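Notes from our parts and peripherals meeting, 16 May 2024

I said I'd write these up the same day, so here they are, typed on the very trackball we spent half an hour arguing over. I was taking notes and talking at the same time (never a good mix), so if I've mangled what you said, send me a correction and I'll fix it before the next one.

**Last time's notes**

Approved with one change. I wrote that the Zilten barcode scanners read damaged labels "fine." The packing folks would like it to say "fine after two or three tries." Changed!

**Trackballs for the wash-down line**

This was the big one. We've had 19 of the Stollow sealed trackballs on trial in the bottling area, and I brought mine along so people could roll it around and get a feel for it. The ball is big, the buttons have a nice solid click, and the whole thing wipes down with a rag. I love it, and I said so more than once.

Not everybody does. The night crew says the ball gets sluggish when syrup dries under the retaining ring, and then you have to twist the ring off, rinse it, and put it back with gloves on. I tried this at the table with a pair of the thick gloves and dropped the ring twice, so okay, point taken. Maintenance would like a ring with deeper grips. I'm going to ask Stollow if they make one.

We also went back and forth on cable length. The ones we have reach the terminal with nothing to spare, and two of them have been tugged loose already. Everyone agreed the longer cable is worth the extra money.

Decision: we keep the trial going until October and order the long cables now.
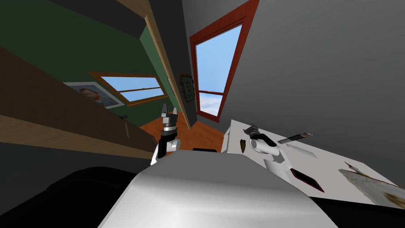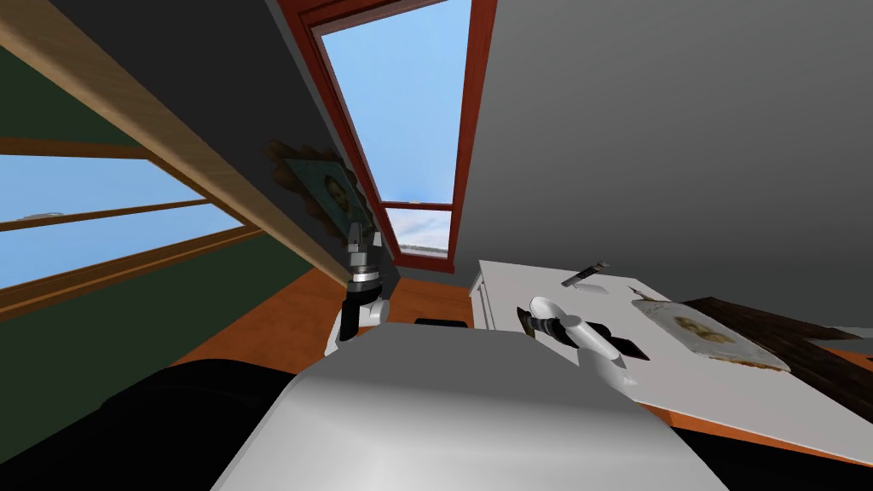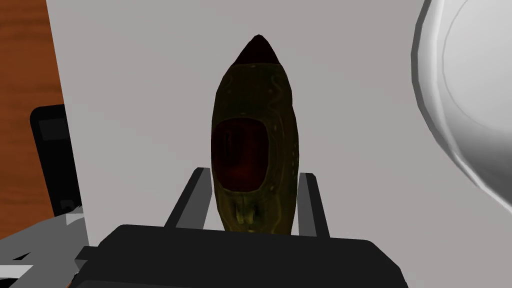

**Pointing devices for the office side**

Shorter talk, more opinions. Purchasing would like one mouse for everybody, and they had a quote from Ruawai for 222 of the plain wired kind. I get it, one box on the shelf is a lot easier than six. But the drafting people really don't want to give up the ones with the extra thumb buttons, and I'm with them on that (I use those buttons all day long). Somebody also brought up left-handed users, and the quote didn't cover them at all.

We landed on the plain mouse as the default, with thumb-button and left-handed models on request, no manager signature needed. Purchasing will go back to Ruawai and see if the price holds when we split the order. If it doesn't, we'll talk again.

Oh, and please stop throwing mice away when the scroll wheel squeaks! Bring them to me. A puff of air fixes plenty of them.

**Label printers**

The Sikeck printer by the loading dock is jamming again. The print log shows 567 labels for the last shift before it quit, and then a whole strip wrapped itself around the roller. I spent my lunch picking glue off with a plastic scraper. We still don't know if it's the roller or the label stock. The jams started the same week we switched to the cheaper rolls, so I have my suspicions.

The plan is to put a roll of the old stock in and run it for a week. If it behaves, we go back to the old rolls. If it jams anyway, I'll order a new roller and eat my words.

**Spares cabinet**

It's a mess, and some of that mess is mine. We have power bricks with no tags and at least one drawer that won't open all the way. I asked for a budget of $100 for bins and a decent label tape, and got it. Until I've sorted through everything, please write down what you take on the clipboard. The clipboard is hanging on the inside of the left door. The pen is on a string this time.

**Other stuff**

- The demo unit from Zilten goes back at the end of the month. If you want to try the long-range mode, come see me before then.
- The request for footswitches at the inspection benches was put off, as we didn't have the price sheet.
- Wireless keyboards on the shop floor: still no. We can revisit it when the interference near the compressors is sorted out.

**To do**

- Me: ask Stollow for the deeper ring, order the long cables, buy bins
- Purchasing: split quote from Ruawai
- Dock crew: run the old label stock in the Sikeck and keep a tally of jams
- Maintenance: look at the stuck drawer, and find the footswitch price sheet if it's in your office

Next meeting is in the same room, and I'll bring the trackball again with a clean ring on it.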